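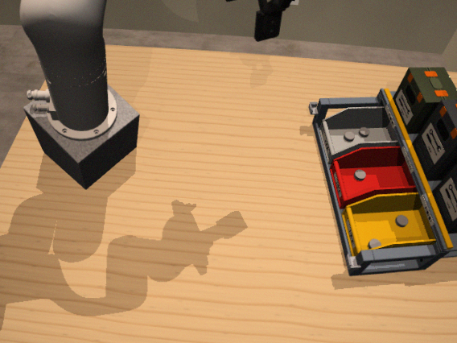 4. Recording Demonstrations in the Simulator

This section covers recording examples for the bin sorting task in Humotero. It assumes you have finished the installation in Section 2 and that your input device passes the check in Section 3.

4.1 Before you start

You need a project folder with write access and at least 17 GB of free disk space. Recording stops without saving if the disk fills up partway through an episode.

Close any other program that uses the graphics card. The recorder will run alongside a browser, but a training job on the same machine causes dropped steps.

4.2 Loading the workspace

1. Start Humotero and choose File > Open Workspace.

2. Select bin_sort_table. The workspace has a single arm on a fixed base, a wooden table, and a tray holding a grey bin, a red bin and a yellow bin. Round pegs start inside the bins.

3. Wait for the status line to change from Loading to Ready. The first load builds the collision meshes and is slower than later ones.

4. Press H to send the arm to its home position. The gripper should hang over the table with nothing in it.

5. Open the Cameras panel and check that the table view is set to Record. Views set to Preview are shown on screen but not written to disk.

Note: Shadows are part of the recorded image. Leave the Shadows setting on for the whole set. Episodes made with different shadow settings can't be merged later.

4.3 Recording an episode

1. Click New Episode. Type the instruction in the Task field, using the wording from your task list. For example: move one peg from the red bin to the grey bin.

2. Enter your operator name the same way every time. "Ok-hee Nam" and "O. Nam" are treated as two operators in the reports.

3. Press the space bar to begin. A red dot appears next to the episode number.

4. Move the gripper over the peg, lower it straight down, and close the fingers.

5. Lift until the peg is well above the raised front lip of the bin. The red and yellow bins both have this lip, and most failed transfers come from dragging a peg into it.

6. Carry the peg to the target bin, lower it, and open the fingers. Do not drop it from height - pegs bounce in the simulator and can land on the table.

7. Raise the gripper clear of the tray and press the space bar again to stop.

8. Mark the episode Success, Failure or Discard, then click Save.

Use Failure when you made a real attempt and the peg ended up in the wrong place. Use Discard when you started by mistake or the input device lost connection. Failures are kept and used for training the success detector. Discards are deleted when you close the project.

Caution: Do not press H while the red dot is showing. The arm moves home at full speed and the motion is recorded as part of your demonstration.

4.4 Resetting between episodes

Click Reset to return the pegs to the bins. With Randomize turned on, each peg gets a new position on the floor of its bin. Keep Randomize on unless you are repeating a single layout on purpose.

If a peg starts out overlapping a bin wall, click Reset again. Do not try to fix it by pushing the peg with the gripper.

The tool cases beside the tray are fixed objects for this task. They can't be picked up, but the arm can collide with them. A collision puts a yellow flag on the episode and you should record it again.

4.5 How many episodes to record

Record at least nine episodes for each instruction in the task list before moving to the next one. The reference set, prepared by Tassanee Tanasarn and Ju-won Kang, has 214 saved episodes and can be opened from Help > Reference Data. Play back a few of them before your first session to get a feel for the expected speed.

4.6 Checking your work

1. Open the Review tab and sort by length.

2. Play the shortest and longest episodes. Very short ones are often accidental starts - very long ones usually have a pause in the middle.

3. Trim long pauses at the start or end with the Trim handles. Pauses in the middle can't be trimmed.

4. Click Validate. Any episode with missing steps is listed by number.

5. Export the set only after Validate reports no errors.

Section last revised May 6, 2022. Send corrections to Vanderleia Frota.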